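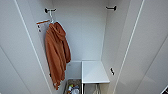
Wardrobe, doors open

Forum > Small Business Software > Invoicing and Accounts
Thread: Moving invoices from Geveo to Wuka, numbers restart at 1

dilek_k
Posts: 15
We are a small furniture fitting business in Dutesholm and we have used Geveo for invoices for a few years. In June we are moving to Wuka. I exported 628 invoices as a CSV file and imported them. The totals look fine and customer names are fine, but Wuka gave every invoice a new number beginning at 1. Our last real invoice was number 581 in the current series (the older ones had a different prefix).
Is there a way to keep the old numbers? My bookkeeper needs them to match the bank statements.
Dilek

irfan.durrani
Yes. On the import screen there is a drop-down called Document Number. It is set to Automatic when you open it. Change it to From File and pick your column. You will have to delete the first import before you do it again, or you get everything twice.

RafiaS
I would not delete anything yet. If any payments have been matched to those invoices, deleting them leaves the payments floating and you have to match each one again by hand. Check that first.

irfan.durrani
She only just imported them. There won't be payments.

RafiaS
The bank feed matches by amount overnight if it is switched on. I had 200 matched before I noticed. So check.

dilek_k
The bank feed is on. I looked and a few have been matched, all from the same customer. I turned the feed off for now.
The drop-down is there but when I pick From File it says "column contains text". The numbers look like F-0581 in the file.

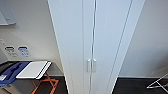 Re: column contains text

chaiwat_c
That message is about the prefix. Wuka wants the prefix in its own box under Settings > Numbering and only digits in the file. Make a copy of the CSV, open it in your spreadsheet, find "F-" and replace it with nothing. Only do it in the number column or you will change customer names and item codes too.
Also format that column as text before you save. If you don't, the spreadsheet drops the zero at the front and you get 581 instead of 0581.

irfan.durrani
The zeros don't matter. Wuka has a setting for how many digits to show.

chaiwat_c
They matter if the bookkeeper searches for 0581 and the stored number is 581. The setting changes what is printed on the PDF. Search uses the stored number, at least in the version we have.

irfan.durrani
Fair enough, I have never searched that way. I go by customer.

Kausar_O
Different opinion. I would not import old invoices at all. We kept Geveo on the read-only plan for a year, brought over only the unpaid ones and put in opening balances. Much less to go wrong, and your bookkeeper can still look things up.

RafiaS
That means paying for two programs though. And reports for last year are in one place and this year in the other - I did that when we left Abbasi and would not do it again.

Kausar_O
Read-only costs very little. But yes, the reports are split.

dilek_k
Thanks all. I unmatched the payments, deleted the import and tried again with a test file of 15 invoices, with the prefix taken out and the column as text. They came in with the right numbers and the zeros are there. I will do the current series tonight and the older prefix as a separate file.
One more question - does the next new invoice carry on from 0581 by itself?

chaiwat_c
No. Set Next Number under Settings > Numbering to 582 before you make a new one.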